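Shared laundry room opens at Kusuma Court after long wait 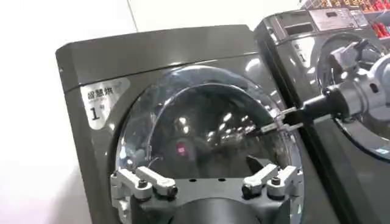

A front-loading washer with a round glass door, marked with a large number 1.

Residents of Kusuma Court can finally stop hauling their bags of dirty clothes up the hill. The building's shared laundry room opened in June, and by 7 a.m. on the first morning there was already a line of neighbors in the hallway, most of them still in slippers!

The room serves all 71 apartments. Until now, the closest place to wash anything was the Flestine Street laundromat, 26 minutes away on foot and a good deal longer with a full cart and a toddler.

"I did my towels, then I went home and got the curtains," said Ningsih Halim, who has lived on the third floor since the building went up. "I haven't washed those curtains in I won't say how long."

The push for a laundry room began with tenant Cempaka Harahap, who went door to door with a sign-up sheet and kept going back to the people who weren't home. Building owner Wokadel agreed to convert an old storage room on the ground floor, and the work took 6 months, including new drains and a wider door for wheelchairs and strollers.

A wash costs $3, paid by card or with tokens from the front office. Residents can book a slot on the sheet by the mailboxes or just walk in and take their chances - evenings are filling up fast, but mid-mornings have been wide open.

There is already talk of what comes next. Yeison Taipe, a retired tailor on the first floor, has offered to teach basic mending while people wait on their loads, and his first lesson will cover buttons and hems. Bring your own thread.

The laundry room is open daily from 6 a.m. to 10 p.m., with the last wash starting at 9.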